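Kapitel 3: Was ihr bestellt, bevor der erste Greifer ankommt

Stand: Februar 2020

Ich schreibe dieses Kapitel bewusst vor das eigentliche Einrichten, denn beim Standort Girkcombe habe ich es andersherum gemacht und dann wochenlang auf Kleinkram gewartet. Also: erst planen, dann auspacken!

1. Legt fest, wie viele Leute gleichzeitig aufnehmen sollen. Danach richtet sich die ganze Bestellliste, von den Handgreifern bis zum Akkulader. Ich rechne pro Person mit 2 Greifern (links und rechts) und setze die Kopfkamera samt Kappe gleich in dieselbe Zeile, sonst geht sie im Angebot unter.

2. Holt die Angebote getrennt ein. Greifer kommen bei uns von Kamel, die Rückentragen von Darby. Gilang Tuhumury macht bei uns den Einkauf und besteht auf einzelnen Positionen mit Einzelpreis, und ich gebe ihm inzwischen recht (Pauschalangebote lassen sich später kaum nachverhandeln).

3. Plant einen eigenen Topf für Verbrauchsmaterial ein. Ich setze dafür rund 600 Euro im ersten Quartal an. Da hinein gehören Ersatzbacken, Markerkarten, Klettband, Kabelbinder und Speicherkarten.

Hinweis: Markerkarten bitte fertig gedruckt bestellen. Selbst ausgedruckte wellen sich gern, und dann fängt man mit dem Kalibrieren wieder von vorne an.

4. Messt den Raum aus und zeichnet die Steckdosen ein. Ein Labor braucht ihr dafür nicht, ein ganz normal möbliertes Zimmer mit Sofa tut es wunderbar. Wichtig ist, dass sich zwei Leute mit Ausrüstung bewegen können, ohne sich ständig in die Quere zu kommen.

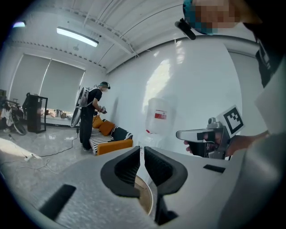
Abb. 3-1: Zwei Personen mit Handgreifern im Aufnahmeraum, eine davon mit Rückentrage.

5. Schreibt Kabelbrücken und lange Verlängerungen mit auf die Liste. Die kosten wenig und werden jedes Mal vergessen, auch von mir.

Vorsicht: Kabel nie quer durch den Laufweg liegen lassen, wenn jemand eine Rückentrage anhat. Mit dem Ding auf dem Rücken dreht man sich träger, als man denkt!

6. Denkt ans Licht. Rollos vor großen Fenstern sind gut angelegtes Geld, dazu eine gleichmäßige Deckenbeleuchtung. Gebt beides früh in Auftrag, die Lieferzeit für unsere Rollos lag bei 56 Tagen.

7. Tragt alles in die Bestellvorlage Lui ein und schickt sie an Roscoe Rosenthal zur Freigabe. Was bis April nicht freigegeben ist, rutscht ins nächste Budget.

Hinweis: Wartungsverträge für die Greifer erst nach der Probezeit abschließen. Vorher wisst ihr gar nicht, wie schnell die Backen bei euch verschleißen.

Weiter geht es in Kapitel 4 mit dem Auspacken und der Eingangsprüfung.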